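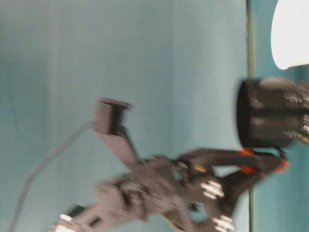 Suha Chidiac said the discard pile had been turned over by mistake, and that she wanted it put back the way it was before anyone drew another card.

Lucrezia Farina put her hand flat on the table. She had the eight and nine of clubs and needed the ten, and she had seen the ten go by when the pile flipped. So had everyone else.

"It can't be put back," she said. "We all looked."

"Then we deal again."

"I'm at 152. You're at 337. Of course you want to deal again."

They were playing to 500 in the back room of the Praller, which was a bar in the front and a card club after eight o'clock. The buy-in was 10 dollars. There were five of them at the start of the night, and by eleven there were three, counting the old man in the brown sweater who played every hand the same way. He picked up a card, looked at it for a long time, and threw it back. He was at 60 and did not seem to mind.

"What's the house rule?" Suha asked him.

"For what?"

"For the pile going over."

He thought about it. "In Ploltow we cut the pile and the next player drew blind," he said. "But that was Ploltow."

Lucrezia had learned to play from her father, at a kitchen table with a plastic cloth on it. He didn't allow talking during a hand. If a card fell on the floor it was dead until the next deal, and if you reached for the stock before your turn you lost your turn. She had hated this when she was nine. Later she played with people who argued over every meld, and she began to see what he had been saving himself from. The family name was on the score pads, FARINA in block letters with a line under it, and he used to write the other players in smaller.

"Cut it," she said.

"You're sure?" Suha said.

"You can cut it. I'll draw from the stock."

Suha picked up the discards, squared them on the table, and cut them once. She did it slowly so that both of them could see her hands. Then she laid the pile down with the seven of hearts on top and moved her own chair back a few inches.

Lucrezia drew from the stock. It was a four of diamonds, and she had no use for it. She kept it anyway and threw a queen, because she had seen Suha let two queens go already.

The old man took his turn. He looked at his card and threw it back.

Suha drew. She moved one card from the left side of her hand to the right, then moved it back again. She had been doing that all night when she was one card short. Lucrezia had noticed it in the first hour and hadn't decided whether it was a habit or something she did on purpose. In Lellska, where they had both played in the spring tournament in May, Suha had beaten her by going out early on a hand nobody should have gone out on. They had shaken hands and not spoken again until tonight.

Suha threw the jack of spades.

Lucrezia looked at her four of diamonds. She had the five and the six. She had put them at the far end, next to a pair of kings she was saving, and had not been thinking about them at all. She laid down the four, five, six. That left her with the kings, the two clubs, and one loose three.

"That's something," the old man said.

"It's not much," she said, and threw the three.

He picked it up out of the discards. It was the first time he had taken anything from the pile. He put it in with two others, laid all three on the table, laid down four sevens next to them, and put his last card face down.

"I think that's out," he said.

Suha leaned over to check the sevens. She counted the points left in her own hand and then, when Lucrezia turned hers over, the points in that one. She wrote the numbers on the pad. It did not change much. She was still well ahead.

"You had a seven on the pile," she told him. "The seven of hearts. That was the top card after I cut it."

"That was a different seven," he said. "We're using two decks."

Suha looked at the stock and then at the box on the windowsill. There were two boxes on the windowsill, one inside the other.

"All right," she said.

Lucrezia gathered the cards. It was her deal. She shuffled them in two halves since the whole stack was too thick for her hands, and put the halves together, and offered them to the old man to cut. He tapped the top with one finger and let them stand.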